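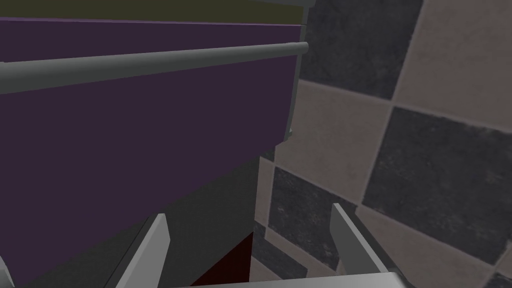 Fig. 1. Purple drawer front with a grey bar handle, computer rendering.

Kitchen storage and food waste in shared student houses
Project report by Yatziri Serrano and Wenceslao Bermúdez
Supervisor: Shazia Mirani

1. Background
Students who share a kitchen often buy the same food twice and throw part of it away. We wanted to find out how much of this comes down to where the food is kept. Our work was done in Catholm, where many of the older terraces are let to groups of four to six students.

2. Method
We sent a short form to 200 households in August and got 61 back. Each household that replied was asked to keep a waste diary for two weeks. They wrote down what was thrown out, where it had been stored and who had bought it. Weights were taken on ordinary kitchen scales, so small items such as herbs are probably under-recorded.

Itzel Maldonado helped us to put the diaries into one spreadsheet. After removing drinks and peelings we had 1289 entries.

3. Results
Bread was thrown away most often, followed by salad leaves and cooked rice. Food kept in deep cupboards was more likely to be past its date than food kept in drawers or on open shelves. Tins and packets at the back of a cupboard had often been there since the previous tenants.

Houses with a shelf for each person wasted more bread and milk than houses that shared the basics. They had fewer arguments, though – several diaries mention this without being asked.

4. Problems
Eleven diaries had gaps of two days or more. We kept them in but did not use them for the weekly totals. We also forgot to ask about freezer space, and this would have helped to explain the figures for bread.

5. Further work
We would like to repeat the diary in winter, when people cook more at home. Leopoldo Meléndez has offered us his list of addresses in Graltomness, where the houses are newer and the kitchens smaller. The form will need a question on freezers and a clearer one on leftovers.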